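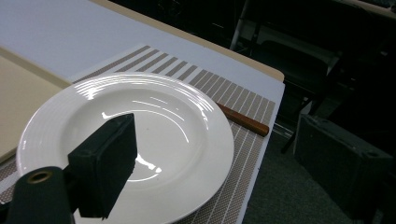

Dining Service Operations — Unit 4: Table Settings and Place Layout

Filed under: Hospitality Studies / Course Handouts
Reading time: 2 minutes

This unit covers the standard place setting used in the training dining room at Clandelance. Students should read it before the practical session in March and bring a copy with them.

A cover is the full set of items laid for one guest. Its width is fixed before any item is placed, and the edge of the table serves as the guide for all measurements. Forks are laid to the left, knives and spoons to the right, with knife blades facing the plate.
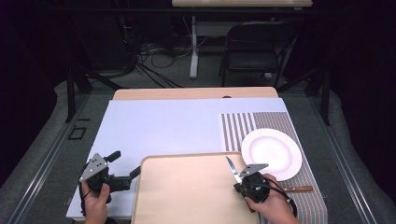
Items are set in the order of use, from the outside in. A soup spoon therefore lies outside the dinner knife when soup is the first course. Dessert cutlery may be laid above the plate or brought later, according to the style of service.

The Roman Room seats 93 guests at full capacity. For banquets in Kultard Hall the figure is 500, and covers are laid by section — one team to each section, working clockwise.
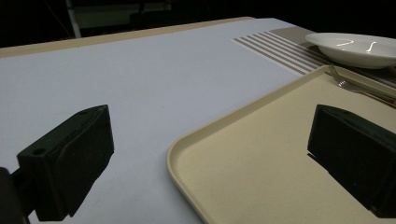

Glassware is handled by the stem or base only. The water glass stands above the tip of the dinner knife, and wine glasses follow to its right. Chipped items are withdrawn and entered in the breakage log. The present stock list shows 1,368 glasses and 3,126 pieces of flatware.

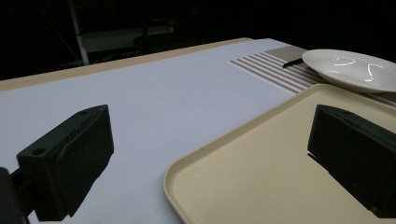
Clearing begins when all guests at a table have finished. Bread plates and condiments are removed before dessert; water glasses remain.

Assigned reading: Fuvley Service Manual, chapters 4 and 5.

Contact the Department | Copyright Clandelance, all rights reserved | Back to top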